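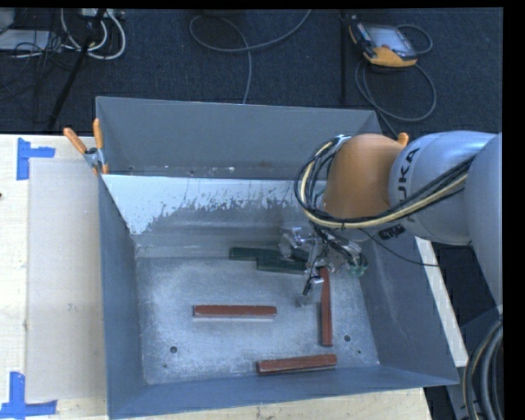

The Laryea Letters are a series of short essays on religious doubt by the Ghanaian schoolteacher and essayist Kwaku Abugri. They are written as replies to a believing friend, addressed only as "Laryea," and deal mainly with the problem of evil and the value of prayer. The collected edition was issued by Cloton in 2 volumes and runs to 501 pages.

Background

Abugri was raised in a churchgoing family and trained as a lay preacher before he took up teaching. He stopped preaching after a November flood damaged his home town, and the first letter deals with the sermons given there in the weeks that followed. Early letters circulated as photocopies. Almost 100 were written, though several have been lost.

Content

The letters argue that a god who is thanked for good harvests must also answer for bad ones. Abugri does not claim to prove that no god exists. He holds that the word "good" loses its ordinary meaning when it is used of a being whose conduct would be blamed in a parent or a judge. Later letters turn to morals and defend the view that kindness needs no promise of reward.

Reception

The philosopher Mariama Ankrah wrote the longest reply, published by Tastent. She accepted much of the criticism of popular preaching but said that Abugri treated faith as a set of predictions and passed over worship and habit. Abugri answered her in a preface dated 2018-08-01. The first printing of 2,181 copies sold out, and a shortened edition for students followed.

See also

Problem of evil
Natural religion
Freethought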